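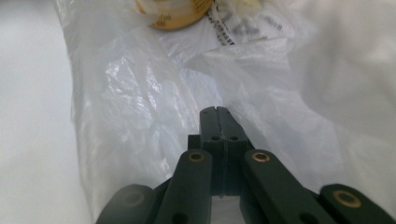

# How to pack one soft bag for a walking safari

With the small planes that go to the bush camps, the bag is the first thing to think about. I have prepared this page for guests who come to walk with us from Baltumar camp for the first time. Many of them write to me with the same questions, so I answer them in the order in which you will pack.

Last updated: Tuesday, February 6, 2024

## Step 1: Choose the bag

Take a soft bag without wheels and without a hard frame. The luggage space in the plane is low and has a strange shape, and the pilot must push the bags in with his hands. A suitcase with a hard shell can be refused at the airstrip in Lacerda, and then it stays there until you return.

Before you buy a bag, close it full and press it from both sides. If it gives way a little, it is good.

## Step 2: Put out the clothes, then remove half

Lay everything on the bed. Camp does laundry every day except when it rains, so you need fewer clothes than you think:

- 2 long trousers, light and quick to dry
- 2 shirts with long sleeves
- one warm jacket for the morning drive
- one set of clothes for dinner and sleeping
- a hat with a brim that goes all the way around
- walking shoes that you have already worn for at least one month

For colors, choose brown, olive, or gray. White is seen by the animals from very far. Dark blue and black attract the tsetse fly, and I ask you to take this seriously. My colleague Tainá Moura wore a black T-shirt on one walk in April and she had bites across the whole back.

## Step 3: Pack the heavy things low

Shoes go at the bottom, sole against the side of the bag. Put socks inside the shoes. Roll the trousers and shirts tightly and stand them up next to each other, so you can take one out without moving the others. The jacket goes on the top, as the flight is often cold.

Use cloth bags to divide things. Some countries in the region do not allow thin plastic bags at the border, and the officers can take them from you. Check the rule for each country on your route, also the ones where you only change planes.

## Step 4: Prepare the day pack

This is the bag that you carry on the walk, so keep it light. Inside should be water, sunscreen, binoculars, your own medicine, and a thin rain jacket. Please attach nothing to the outside. A metal cup which knocks against a buckle can be heard by a buffalo long before you see him.

Keep your passport and your medicine in the day pack during the flight also. If the big bag comes on a later plane, you still have what is important.

## Step 5: Carry it for 30 minutes

Put on the shoes and the day pack and walk outside for 30 minutes. Go up and down some stairs if there are no hills where you live. If the straps hurt your shoulders, take out something and walk again. The ridge above camp is at 1,462 meters and the path to it has almost no shade, so it is better to find the problem at home.

## What you can leave at home

Hair dryers do not work with our solar power. Towels, soap, and flashlights are in each tent. Jeferson Medeiros, our head guide, has bird books in three languages and he lends them gladly.

If you are not sure about some item, write to me before you leave and I will answer within two days.

Agnes Myklebust
Guest information, Baltumar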